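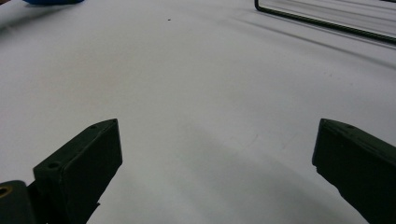 Re: [drokatley-bench] Jaws drifting out of line after a day of towel work

October 25, 2025

Answers to the Toledo message are below the quoted part. I trimmed the log output.

> We built the two-gripper bench from the Gritari drawings in February and
> it ran well until we started on cloth. Now the jaws on the right unit
> close a little crooked by the end of the day. The left one is fine. We
> have swapped the finger pads once and it did not help for long.
>
> Questions:
> 1. Do you oil the pivots, and with what?
> 2. Is there a trick to the cables? Ours pull on the wrist.
> 3. How often do you redo the zero?
>
> We are on release 11 of the software, if it matters.

Release 11 is fine. I would look at the hardware first.

Pivots. The arms turn on brass rings set into the printed parts. We don't oil them. Oil gets onto the pads sooner or later, and then onto the cloth. What we do is take the pin out, wipe the ring and the pin with a dry lint-free rag, and put it back. Microfiber towels shed, and the fuzz packs in behind the arm where you can't see it from the front. If only one of your units is drifting, open that one and look for lint before you order anything. It takes 10 minutes a side once you have done it a couple of times.

While the pin is out, check that the ring doesn't turn in the plastic when you push on it with a fingernail. If it does, the arm is done. We tried gluing one back in and it went crooked – print a new arm.

Fingers. Tighten the finger screws with the jaws open and the gripper lying on its side, then close the jaws slowly and see whether the tips meet flat. If one tip arrives first, back off that finger's screws half a turn, press the pads together by hand, and tighten again. Don't file the pads. I did that on our first set and regretted it.

Cables. Each gripper has its own cable and they should leave the board in different directions. Let the left one make a wide loop before it goes down, and take the right one off the board at an angle. We leave 18 inches of slack before the first tie. Anything shorter and you feel it in the wrist when you reach across.
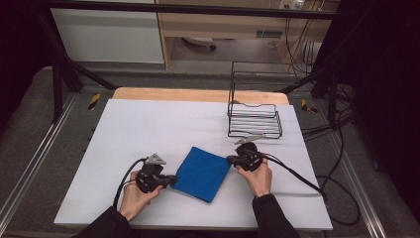
Both grippers at a folded cloth, with the wire rack at the back of the board.

Keep the cloth and the rack far enough apart that the right gripper can open all the way without touching the rack. Ours got bumped often enough that we wrote down where it goes. Also check the triangular markers on top of the grippers. If one is loose the recording will look like jaw drift when the jaws are fine, and you can waste an afternoon on it. I did, see ticket 687.

Zero. We redo it at the start of every session and again after any work on the fingers. Jaws fully closed on nothing, hold still, save. Then fully open, save. If the two numbers differ from the last session by more than the limit in your config file, stop and go back to the pivots.

After that, test on a hanging towel before you go back to flat folding. Pinch a fold near the bar and pull gently to the side. With a flat cloth the table holds up the load and hides a lot. On a hanging one, a jaw that closes crooked lets the cloth creep out of one side.
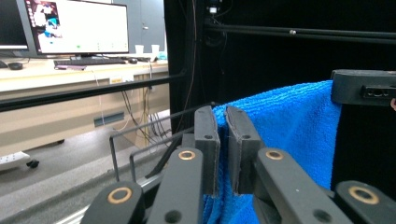
Someone on the Villville bench wrote to me off-list that they skip the hanging test and use a strip of printer paper between the pads, tugging it from each side in turn. They said it finds a bad pad just as quickly but misses a worn pivot, so they still take the pins out once a week.

I have tried the paper since and would agree with that. Use it as a quick check between sessions and keep the towel for after repairs.

For Toledo: please send back what you find behind the right arm, and the open and closed numbers from before and after cleaning. If it is the ring, I can post the arm file we print from. It is the Gritari one with a slightly thicker wall at the pivot, same screws.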